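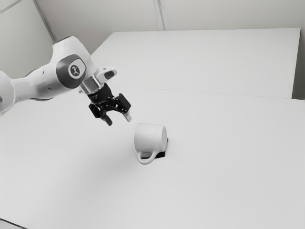 Figure 4. Arm and gripper above a mug lying on its side (rendered view).

4. Setting up the Clalden TENS unit

Use the unit for short-term relief of muscle pain. Do not use it with a pacemaker.

1. Turn the power off. Plug the lead wires into ports A and B.
2. Wash the skin with soap and water and dry it fully.
3. Place two pads at least two inches apart.
4. Press ON, then choose program 206 for the lower back or 591 for the shoulder.
5. Raise the level one step at a time until you feel a firm tingle.

Note: The timer stops the session after 20 minutes.

CAUTION: Never place pads on the front of the neck or across the chest. Stop if the skin burns or blisters.

Replacement pads: Pranisis part no. 652.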